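Cold-water dyeing at home: pinks and peaches

bozkurtbound
I have finally gotten a pink I love out of a pot of avocado pits and I need to tell people who will care! Two batches, both on old cotton. The first came out the color of a bandage. For the second I let the pits sit overnight before straining, and wow. Soft, dusty, a little bit peach in daylight. Has anybody here gotten it to go deeper without iron turning everything gray?

Lustumis_Linda
Congratulations, it's such a good feeling. For deeper, go back in the pot. I do 2 dips with a full dry in between and the second one makes all the difference. Also more pits. People use four pits for a bedsheet and wonder what went wrong.

h_yazici
I'm going to disagree about the drying. I've tried it both ways, same pot, same bolt of cotton, and couldn't tell them apart once they were rinsed. Scouring matters far more. Hot water and washing soda, and keep going until the water stops turning yellow.

Lustumis_Linda
We've had this argument before, Hüsnü :) I do scour! I still see a difference. My water is very hard though and yours isn't, so maybe we're both right in our own kitchens.

flinden
Hard water here too and avocado goes noticeably rosier for me than it did at my old place. Try a jar test with a pinch of chalk before you commit a whole garment.

bozkurtbound
Jar test, yes, doing that tonight. How much fabric are you all putting in at once? Mine was a 300 gram bundle and it felt crowded.

h_yazici
Depends entirely on the pot. If you can't stir it with one hand it's too full. Crowding is where blotches come from.

madderandmore
Some of us like blotches! I tie mine up on purpose.

Aigars Avotiņš
Can I bring up ribbing? Cuffs and neckbands drive me crazy. The knit is tighter, sometimes there's elastic in it that won't take plant dye at all, and the sewing thread is usually polyester, so it stays whatever color it was at the factory. I love the contrast when it happens but you can't plan for it. Turn the cuff back and look inside before you buy a thrift store shirt for dyeing. A lot of the pale pinks people bring to our swap are commercial dye anyway, and those overdye beautifully with madder. You get coral, you get brick, I even got a sort of tomato soup in March that I wear constantly.

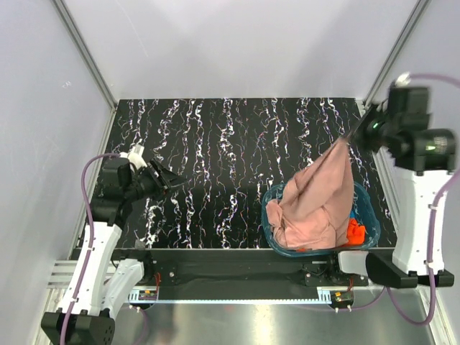
A pink knit is a lovely starting point for madder.

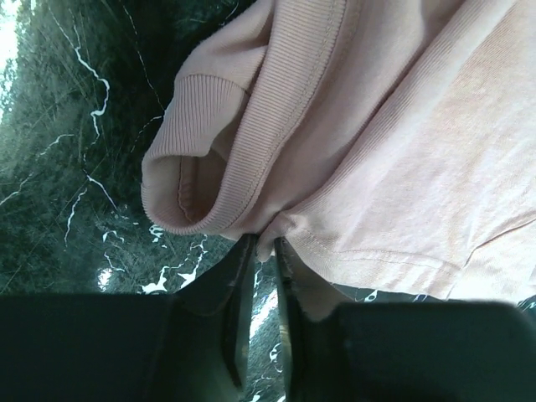 flinden
Oh, that salmon tone under madder would be gorgeous. I'd go weak on the first bath and see where it lands.

h_yazici
Weak, and keep it below a simmer. Madder goes brown on you if it gets too hot. On that one I hope we all agree.

madderandmore
Nope! I boil mine sometimes. I like the brown.

bozkurtbound
Okay, jar results: the chalk one is rosier, no question. Plain tap water gave me beige again. I'm scouring two pillowcases right now, and Linda, one of them is getting the full dry between dips so I can compare. Will post when they're rinsed.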